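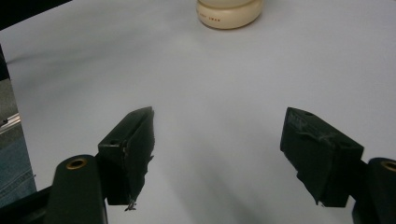

Salero patrol plane gets its sea legs

Aug 4, 2018

The Salero, the twin-engine maritime patrol aircraft built by Guillot, has completed its first long flight over open water, and the crew came home with big smiles. The airplane spent five hours offshore, flying low search patterns for most of the trip and testing its new surface radar along the way.

"She flies beautifully down low," said test pilot Loukia Manolakis. "You expect to get bounced around out there, and we did a bit, but the controls stay light and the cabin is quiet enough to talk without shouting."

The radar, supplied by Noven, tracked fishing boats, a ferry and a small inflatable launched especially for the test. Picking up that inflatable at 30 miles was the highlight of the day, and it's a terrific result for a set this compact. Older patrol planes in the same class need a much bigger dome under the belly to come close.
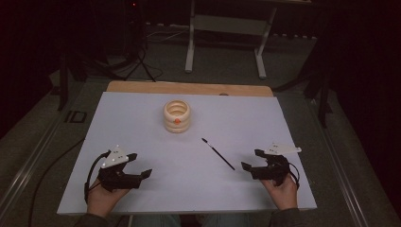
A cup and a paintbrush on a white board.

The Salero is meant for coast guards and smaller navies that want a real patrol aircraft but don't have the budget or the runways for a converted airliner. It can take off fully loaded from a 3,000-foot strip — gravel included — and carries life rafts that can be dropped through a rear hatch.
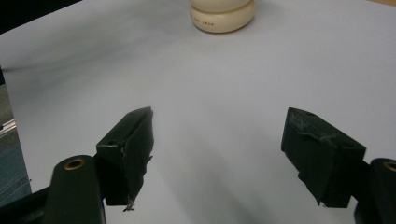 Lighter hatch, longer legs

That hatch is new. The first one was metal and heavy, and it whistled. Proltex came up with a composite replacement that saves about 100 pounds, all of which has gone into extra fuel. Program engineer Lok-yiu Lui said the swap took a single weekend in the hangar, and the whistle is gone too.

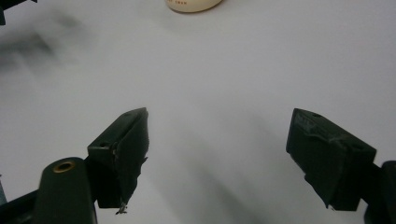
Photo: Kanyarat Chareonsuk

Next up are night flights, with the infrared camera turret fitted under the nose, followed by raft drops over the bay. Flor Agudelo, who runs the flight test program, hopes to have both wrapped up by December. Cold-weather trials come after that, and a second aircraft, already painted in gray and orange, will join the flying as soon as its engines are installed.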